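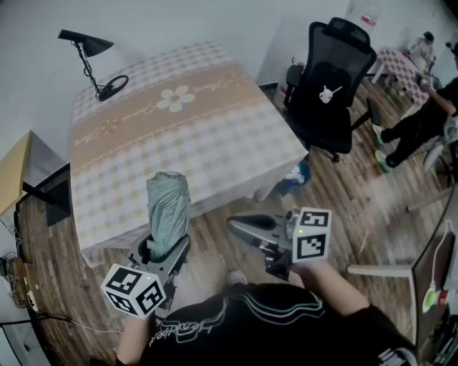 Hardware > Buying, Budgets & Regret

Thread: Hand-held grippers, how many pairs do we really need?

dromwood_kt
Posted 30 January 2019
I have been handed the equipment plan for our household manipulation project, mostly by being out of the room when it was discussed. We collect demonstrations with hand-held grippers, two fingers each, marker cube on top, one in each hand. Lamp, umbrella, tablecloth, that level of glamour.

Right now we have 6 pairs. My boss would like the plan for next year to say 12, on the theory that twice the hardware is twice the data. I have one table in decent shape, one smaller table, and a desk chair that ends up wherever it likes. Quote from Duvero is sitting in my inbox. Before I sign anything, how do the rest of you split money between grippers and everything else?
Kári Thorlacius, Dromwood

padswapper
Count your fingertips before you count your grippers. We budgeted for units and put zero down for pads. By May we had a lovely shelf of grippers with bald fingers. Get 200 spare pads and a box of whatever screws hold them on. Then get a second box of screws, for after you drop the first one.

mrs_torque
What are you picking up with them? Umbrella means slippery fabric and a shape that changes its mind. If most of your objects are soft, two fingers with dark grippy pads will do you fine and you can spend the money elsewhere. If it's heavy stuff, the question is wrists. Human ones.

dromwood_kt
Mostly soft or light. The folded umbrella is about as hard as it gets this quarter. One hand holds it upright, the other hangs around open and waits to be useful. I relate to the second one.

honau_basement
Going against the crowd: buy the 12. Lead time from our supplier went from three weeks to "we'll let you know" with no warning. When a pair goes down, the person holding it goes down too, and that person is on payroll. Grippers are cheap next to salaries. We bought extra at Honau and I have slept well ever since.

padswapper
You bought extra and four of them are still in the shipping foam. You posted a photo.

honau_basement
They are resting.

mrs_torque
I'm with padswapper. Twelve pairs and one good table is a line at the bathroom. Tables are your bottleneck, and so is clutter. A different tablecloth costs less than lunch and gives you a different background. We have a drawer of hideous ones, checks, flowers, a lobster. Best value on the whole spreadsheet, and the one item finance asked me to justify in writing.

dromwood_kt
We have a beige and white check with an enormous daisy on it, and a pink and white one for the small table. I put them under "surfaces." It went through.

flatcap_controls
Nobody has brought up markers. If your tracking leans on those cubes, they need to stay flat and clean, and people will grab them by the faces no matter what sign you put up. We reprint ours often enough that I gave them their own line. Also power. Look under your desks right now and tell me how many things are charging off one strip.

dromwood_kt
I looked. I would like to change the subject.

flatcap_controls
Put in for two more strips and some cable covers. Ask for them in the same request as the grippers, where they look tiny. If you send them in alone they will be discussed for a month.

hammerli_fan69
Has anyone priced the Hämmerli pair? We paid 100 more per pair than the Duvero quote and the fingers stay parallel, which I had assumed was included in the idea of a gripper.

mrs_torque
Tried one. Nice fingers, heavy. My folks were swapping hands by mid morning. Whatever you buy, get one pair on loan first and make somebody hold it out at arm's length over a table for half an hour. Their opinion will be short.

honau_basement
I'll partly give in. Buy 9, two more tables, and the pads. Still think you want spares on the shelf. You can't borrow a gripper from next door the way you can borrow a chair.

padswapper
You can't borrow our chairs either. I know where the last one went.

dromwood_kt
OK, draft plan as it stands: three more pairs (9 total), two tables, the 200 pads, marker reprints on their own line, strips and cable covers buried in the middle. One Hämmerli pair on loan if they'll do it. Boss's reply was "so not 12?" followed by a thumbs up, so I have no idea if it's approved. I'm ordering the pads anyway.

flatcap_controls
What about lamps? You said lamp in the first post. If it's a prop, fine. If it's also your lighting, that's another line.

dromwood_kt
Prop. It's a black desk lamp with a round base and it lives on the corner of the daisy. Room lighting belongs to facilities, and I am not opening that ticket.

hammerli_fan69
Post the loan terms if you get them. Ours wanted the original box back and we'd already cut it up for shims.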